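Moving into a studio, one desk for everything??
Home & Living > Small Spaces

posted by pennyloaf_22

Moving in February, studio is tiny and I can only fit one table. It has to be my work desk, dinner table and sewing spot. Looked at the Dasten (white top) and the Tadura (wood). Budget is 149 so nothing fancy.

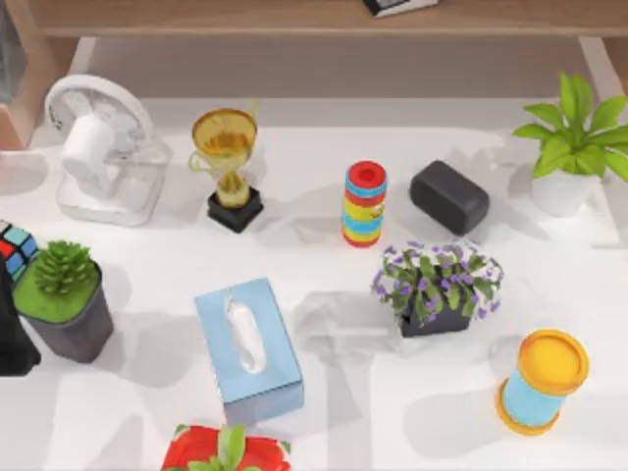
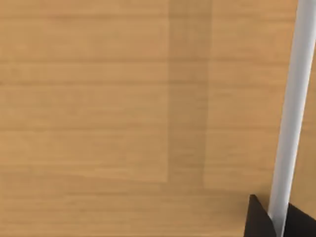
Is it better to go deep or go long if the room is narrow? My room is 7 feet wide where the table would go, window on the short wall.

3 replies

hallwaymoth
Go long and keep it shallow. In a narrow room you need space to push the chair back more than you need extra inches behind the laptop. Put it along the long wall, so the window is off to one side and you dont get glare on the screen. I had a deep one in a room like that and was squeezing past it sideways for 2 years. Banged my hip on the corner every single morning.

For sewing you do want some room to the left of the machine so the fabric doesn't drag. Another point for long.

Also measure your stairwell. And the elevator if theres one. Tops that come in one piece are a pain to get around a landing.

greg_not_craig
get a folding one

tinytable_tess
Second the long and shallow advice, but check the legs before you buy. I had a Haugen with a crossbar right where your knees go, fine for dinner, terrible for sewing cause you can't get to the pedal. Sold it.

On white vs wood: white shows every pen mark and thread, wood hides crumbs a bit too well. I wipe mine down after dinner either way. If you iron on it use a thick towel or a proper mat, heat can wreck either kind of finish.

Lighting matters more than people think. I use a clamp lamp (Fokus, secondhand, 13 bucks) and it frees up the whole corner. Check the clamp opens wide enough for the tabletop tho, mine only just fit.

And keep one bin for sewing stuff and one for work stuff, swap them at 6 pm. Sounds fussy but otherwise you're eating next to pins.

pennyloaf_22
ok long and shallow then, thank you!! will measure the stairs tonight. didnt even think about the pedal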